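Teaching a Gripper to Fold: An Afternoon with the Dukwood Robotics Club

I met Elsie Wainwright at a kitchen table covered in zip ties, and before I'd even gotten my recorder going she was telling me about sleeves. Elsie is a junior and runs the folding team at the Dukwood Robotics Club. (There's also a team that does maze cars. The two get along fine, she says, as long as nobody touches the soldering iron.)

The folding project is called Brallora, after a misspelled file name that stuck. The idea is to have students do everyday chores while holding a pair of grippers, record what the grippers do, and use those recordings to train a robot arm back at the clubroom.

"People ask why we don't start with the robot," Elsie told me. "Well, the robot doesn't know anything yet! Somebody has to show it, and right now that somebody is us."

So far they have 1083 recordings. Of those, 502 are clothes, and the rest are things like cups, books and one very long evening of sock sorting. Everything gets done in real homes, with whatever bedspread happens to be on the bed, which was the coach's rule from the start.

That coach is Leanne Naylor, who teaches shop in the mornings and has been with the club since it was four kids and a broken printer. I asked her if the bedroom thing was hard to sell to parents.

"Oh, they were thrilled," she said, laughing. "Their kids were finally folding laundry. I had a mom ask if we could do bathrooms next."

I wanted to know what the toughest piece of clothing was, and they both said it at the same time: puffer jackets. T-shirts lie flat and stay flat. A puffer has padding that pushes back, and a hood that never wants to go where you put it.

"You close the jaws and you think you've got the edge, and you've got air," Elsie said. "You have to come in low and wide and then squeeze slower than feels normal. I was so bad at it. My first one took 20 tries, and I'm counting the one where I just gave up and used my chin." 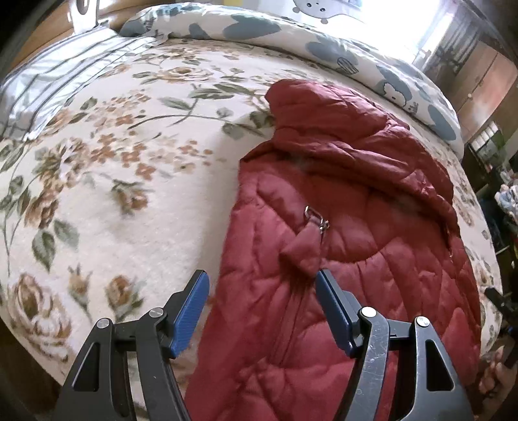
Building the grippers

The club makes its own tools, and I got the full tour. The first pair, named Zilten, had smooth fingertips and dropped everything slippery. Leanne still keeps it on a shelf in the shop. The pair they use now is Catterall, with ribbed blue pads on the fingers, and Elsie is clearly very proud of those pads. She made me rub one with my thumb.

"It's the ribs," she said. "Nylon just skated right off the old ones. We spent most of March on that."

Each student works with 2 grippers, one per hand, and it's harder than it sounds. I had a go on a dish towel and managed a sort of lump. Elsie was kind about it and told me my left hand was lazy, and I've been thinking about that ever since.

Next up is the club's spring open house, where the arm will try a T-shirt in front of the families. The puffers will have to wait until fall. Leanne wants more recordings first, and Elsie wants a bigger table.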